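Search this site
Enter keywords
Search

Orakzai Automation Newsletter
Equipment and Facilities

Revised Maintenance Schedule for the Tusgate Manipulation Cell

8 Jun 2024

The Tusgate manipulation cell has returned to regular service following its scheduled maintenance period. Users who hold bookings for the coming weeks may proceed as planned. The booking rules are unchanged, but several parts of the setup procedure have been revised, and all users are asked to read the following before their next session.

The work covered the arm, the gripper and the simulated version of the cell, which is maintained alongside the physical equipment and is subject to the same change control. In past years the two were serviced at different times. Differences between them built up over the winter, and users reported that grasps prepared in simulation had to be corrected by hand before they could be used on the arm. From this year forward, no change to the physical cell will be signed off until the matching change has been made in the simulation.

Arm

The mounting bolts were checked for torque and marked with paint. Any user who notices that a paint line has broken should stop work and report it before powering the arm again. The joint reference positions were recorded, and the new values are stored with the cell configuration. Older configuration files should not be loaded. Users who keep private copies must replace them, including copies held on laptops that are brought in only occasionally.

The cable run along the upper links was replaced. The previous run had been shortened during an earlier repair and pulled tight when the wrist was turned fully in one direction. The new run has more slack and is held by clips at two points. The clips are not to be moved.

Gripper

The gripper was removed, cleaned and refitted. Wear was found at two of the linkage pins, and both were exchanged for new parts supplied by Zelleck. The interval for inspecting the pins has been set at 300 hours of operation, and the full service interval remains at 1000 hours. The hour counter is read from the Putix control software and entered in the cell log at the end of each session. Entries were missing for a number of sessions last November, and the counter had to be reconstructed from the booking records. Users are reminded that the log entry is part of the session and not an optional step.

After any work on the fingers, the opening check must be completed. The gripper is opened and closed 10 times without an object, then 10 times on the test cup. If the fingers do not come to rest in the same position each time, the pins are to be inspected again before the cell is released.

Simulated Cell

The gripper model has been rebuilt with the corrected linkage dimensions. The standard check is a grasp on a single red cup set upright on the wooden table, with the arm reaching in from above and the fingers wide open before the descent begins.
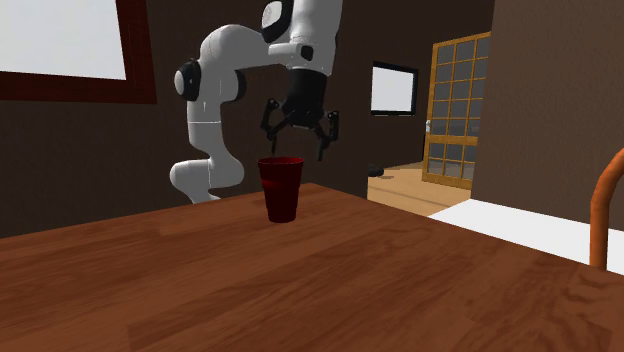

A total of 19 approach positions are stored with the check, and each must be run after an update to the arm model, the gripper model or the table height. Results are saved under the name of the update and kept until the next full service. A failed approach should be reported with its position number and the version of the configuration in use. Users should not adjust the contact settings to obtain a pass; such adjustments hide errors in the geometry and have caused difficulty in the past.

The room model remains in place around the table. It has no part in the grasp check and may be switched off to shorten loading times, provided it is restored at the end of the session.

Booking and Access

Sessions may be booked through the equipment calendar. The first half hour of each working day is reserved for the daily inspection and cannot be booked. Users who have not operated the cell since the maintenance period must complete the short refresher, which is offered at the cell on request. Questions about the revised procedure should be sent to the equipment desk.

Recent Items

Changes to the Equipment Calendar
Putix Control Software: Update Notice
Ordering Spare Parts from Zelleck
Tusgate Building: Summer Opening Hours
Cell Log Entries: A Reminder to All Users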